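Chapter 2

How Much Should We Drink?

In this chapter
Where the body keeps its water
Thirst, and what sets it off
Measuring intake without fooling yourself
Water from food

I grew up in a house where you drank when you were told to. My grandmother filled a jug every morning, put it on the kitchen table and expected it to be empty by supper, and if it wasn't, we heard about it (at length, and in front of visitors). When I started teaching nutrition I found that most of my students had a jug of their own somewhere in the family. Somebody's uncle swore by hot water with lemon. Somebody's coach had banned drinking during matches. Everyone had a rule, and hardly anyone could say where it came from!

So let's start with what you already believe. Before you read on, write down how much you think you drank yesterday, and keep the piece of paper. You'll want it for Exercise 2.1.

I tried this with an evening class one August, in a heatwave, with the windows stuck shut. There were 19 of us in the room, me included. Noémi Bakos wrote down a very confident figure and then remembered she had left out her coffee. Kosmas Xenos had counted his soup. They argued about soup for a good ten minutes and I let them, as it's a better question than it sounds. Does soup count? What about a slice of melon, or a bowl of porridge? We come back to this in Section 2.4, and yes, Kosmas was right.

The trouble with drinking is that we do it while we're busy with something else. You sip at your desk, you finish the children's squash, you have a few mouthfuls from the tap when you brush your teeth. Meals are easier to remember because we sit down for them. Ask people to keep a drinks diary and you get tidy entries at breakfast, lunch and dinner, with a great blank in between, and I'm as bad as anyone. My own diary for this chapter has a whole afternoon missing.

Containers don't help either. "A glass" is a word we all use as if it meant something fixed, and it covers everything from a thimble of a thing to a pint pot.
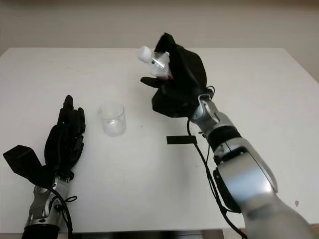

Fig. 2.1 A clear drinking glass and a small plastic bottle. Photo: Jianhua Jiang

When you do the exercise, please don't write "one glass" or "a bottle". Fill whatever you normally drink from, tip it into a kitchen measuring jug and note the result in millilitres. Do it once for each container you use and you can go on using those numbers for the rest of the book. Ildikó Bognár, who read an early draft of these pages, did hers over a weekend and had to throw out every figure she'd written in Chapter 1. Sorry, Ildikó.

2.1 Where the water is

A good half of an adult's weight is water, and most of it sits inside the cells. The rest is in the blood and in the fluid between the cells, and it moves back and forth all day long. You lose some in urine and sweat, which you notice, and some through your breath and skin, which you generally don't. Breathe on a cold window and you'll see a little of it. We'll take those losses one at a time, beginning with the kidneys.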